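Compte rendu de la réunion du 23 octobre 2018
Association Durnico, salle Carnegie

Présents : 9. Excusés : 4.

1. Fournitures
Le devis Levuteck pour les feutres et les pinceaux s'élève à 284 euros. Il est accepté.

2. Goûters
Solde de la caisse : 401 euros. Les sachets individuels sont maintenus jusqu'en décembre. Plikska est relancé pour la livraison.

3. Rangement du plan de travail
Les sachets et les emballages rouges se mélangent aux feutres. Décision : les goûters vont dans le plateau, les stylos dans le pot jaune.
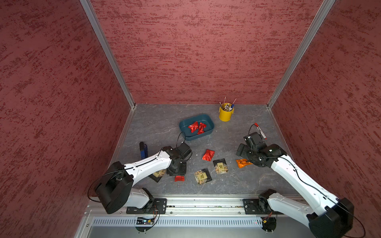

Les papiers vides sont jetés en fin de séance. Le point sera revu à la prochaine réunion.

Séance levée à 19 h 40.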